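Table clearing cells: questions from staff

Issued by Operations, Brosto canteen services, February 2024. Questions were collected by Tahsin Begum at the site briefings.

Which work moves to the arm?
Picking up bowls, plates, mugs and left food items from the tables in the training room, and setting them down at the return point. Washing, stacking and wiping stay with the kitchen team. Hot food service is outside the project.

Will hours be cut?
Contracted hours are fixed until the end of May. Any change after that goes through the usual consultation, with Anneliese Reinholz as the contact for contracts. Clearing is now listed as a shared duty in the rota, so fewer people are named against it on each shift.

Who is allowed to start and stop it?
Anyone may stop it. Starting it requires the half-day course and a signature in the cell log. Three people on each site hold the sign-off at present.

How long does the course take to show results?
Supervised running lasts 60 hours per person. Hours spent watching another operator do not count.

What happens when it drops something?
The operator stops the arm, picks the item up by hand and enters a fault code. Do not reach past the table edge while the arm is live — the stop comes first, including for small items.
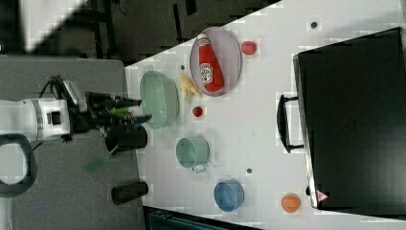 Fault entries are read every week by Sombat Kaewkla. They are used to adjust grip settings and are not used in staff appraisals.

Why are items placed differently for each run?
Diners do not leave tables in a standard layout. Operators vary the spacing and mix round items with flat ones. The trial plan calls for 4000 picks before the cell is considered for the main hall.

Does the job grade change?
Operators with sign-off receive the equipment allowance from the next pay period. The grade itself is under review.

Where do I send a question that is not listed?
To Titilayo Etim in the site office, or on the paper form, reference 1778.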